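The Lodstead Letter
May

Print | E-mail this item

Who Decided Dinner Plates Should Be This Big?
By Gaurav Sachdeva

My sister-in-law got a set of new plates for her kitchen last winter and they don't fit in her cabinets. The doors won't close. She has lived in that house for a long time, and the cabinets closed fine on every plate she ever owned before these. She took the doors off. I want you to hold on to that, because I think it tells you most of what you need to know about where tableware has gone.

I bring this up on account of the program that the Prilten people have been pushing at us since the start of spring. You've probably had the leaflet. It says that if you eat from a smaller plate you will eat less food, and that you won't notice, and that the weight will come off without you giving up a thing. Prilten sells small plates. The starter box has four of them in it and a booklet, and the booklet is mostly pictures of the plates.

I went to the talk at the library annex. I'm not against a free talk. The speaker was pleasant and had a good clear voice and showed us two drawings of a black dot, one with a wide ring around it and one with a tight ring, and asked us which dot was bigger. They were the same size, of course. Everybody in the room over the age of ten has seen that drawing. From there we were taken in a straight line to meat loaf. The dot is the meat loaf, the ring is the plate, and so on a big plate your meat loaf looks small and you take more of it.

I have some trouble with this. When I put food on a plate I am not looking at a drawing. I know what a slice of meat loaf is. I cut it myself. If it's a little on the thin side I know that as well, and I'm back at the stove in ten minutes. I asked about seconds during the question period and was told that people in the program "tend not to go back." I asked who had checked. The answer was that members fill out a card.

So the members, who have paid for the plates, fill out a card about whether the plates are working. Well.

In fairness I went and read what I could. There were studies some years back that said plate size made a large difference, and they got a lot of play in the magazines. Then other people tried the same sort of thing and many of them found a small difference or none at all, and some of the early work had problems that came out later. What's left, as far as I can make out, is a maybe. It may help a little, for some people, when they're serving themselves and not paying attention. I could live with a leaflet that said so. I would even pin it up.
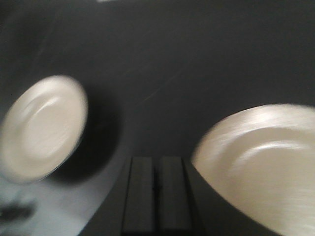
An oval plate with a raised rim and a shallow well.

Now take the oval plate. Nowhere in the Prilten booklet is there a word about ovals. Everything is given straight across, as if all plates were round, and the booklet tells you to measure yours "at the widest point" and then look it up in a chart. Measure an oval at the widest point and the chart will tell you it's enormous and you should get rid of it. Measure it the short way and you're practically a saint. I asked about that too. By then I think the speaker had begun to look elsewhere in the room for hands.

The rim is another thing. Some plates are half rim. My mother's good ones had so much border on them that you could set a dinner roll out there and it would never meet the gravy. Others are flat nearly to the edge and hold a meal and a half. Two plates can measure the same across and have very different amounts of room in the middle, and the middle is where the food goes. A person would think that this was the first thing to bring up in a talk on the subject. It didn't come up.

Aarti Bhardwaj, who many of you know from the Thursday-night cooking class that she has kept going in spite of the oven, thinks I'm being too hard on them. Her view is that anything that gets people to stop for a second before they load up is worth having, and if it takes a new plate to do it, then fine, buy the plate. She did the program for its full 43 days. She says she felt better at the end. She also says she quit eating in front of the television during the same stretch, took up walking to the store, and had her tooth fixed, and she is honest enough to admit that she couldn't tell you which of those did it. I'd vote for the walking.

She did lend me the tracking sheet that comes with the program and I've been through it twice. The sample page shows a woman's total for two days. On the first day, with the old plates, she takes in 3,823 calories. On the second, with the new ones, she takes in 3,796. I got out a pencil to be sure. The difference is 27 calories, and it's printed in a green box with an arrow pointing down. That is a couple of bites of banana. I don't know how anyone could measure a day's eating that closely in the first place. I can't tell you within a hundred what I had for lunch.

Maybe it's a misprint. I wrote to Prilten to ask and got back a nice note thanking me for my interest and giving me ten percent off serving bowls.

What bothers me more than the arithmetic is that the same trade has been selling us the big ones all along. Walk through Fornetti's on the square and look at what's on the front tables. Plates like hubcaps. Pasta bowls you could bathe a cat in. I talked to the younger Mr. Mishra, whose family has had the restaurant supply place out past the feed store since before I moved here, and he told me the restaurants wanted large plates first, since a little food in the middle of a lot of white looks expensive. Then people went home and wanted to eat off what they'd seen in restaurants. Only at home they filled it up.

He has 800 of the old smaller size in his back room that he couldn't give away a few years ago. Plain, heavy, diner-type plates, a bit scuffed on the bottom from stacking. He has started getting calls. He'll sell them singly, and the price he quoted me was less than the postage on the Prilten box. I'm not on commission. I bought six.

I'll say how that has gone, so as not to hide anything. I like them. They fit in the sink and they fit in the cabinet, and when I carry one across the kitchen with soup in my other hand I don't feel like I'm delivering a pizza. Have I eaten less? I don't believe so. I had three helpings of rice on one of them last week and would do it again. My pants fit the way they fit in March.

It seems to me there's an older way to do this which costs nothing and can't be put in a box. You put the food on in the kitchen, you leave the pot on the stove with the lid on it, and you sit down. If you want more you get up. My grandfather ate like that all his life and he was thin as a rake, though he also dug ditches, and I would be doing the very thing I've been complaining about if I gave the credit to the lid.

A few of you have asked whether the Letter will be carrying the Prilten coupon. It won't, or not while I'm putting together this page. If they send a corrected tracking sheet I'll print the correction in full. I'd also like to hear from anyone who did the program and kept the same plates they already had, just filled out the card every day. I have a suspicion about the card. Writing down what you eat is dull and a little embarrassing, and I could see how a person might skip the second pork chop just to save the trouble of entering it. That would be worth knowing, and a notebook is cheaper than dishes.

Aarti is going to take it up with her class next session, with her own mixed lot of plates from home, big and small, and the same pot of lentils for everyone. She says she'll weigh what gets left in the pot and will not be telling people ahead of time what it's for. I pointed out that they'll have read it here. She said half of them don't read the Letter.

Class starts at 6:30 p.m. in the downstairs kitchen, side entrance. Bring a dish towel, as the ones down there have had it. If anybody can use a set of cabinet doors, painted white, hinges still on, my sister-in-law would like them out of her garage.

Print | E-mail this item
Comments (7) | Shares (3)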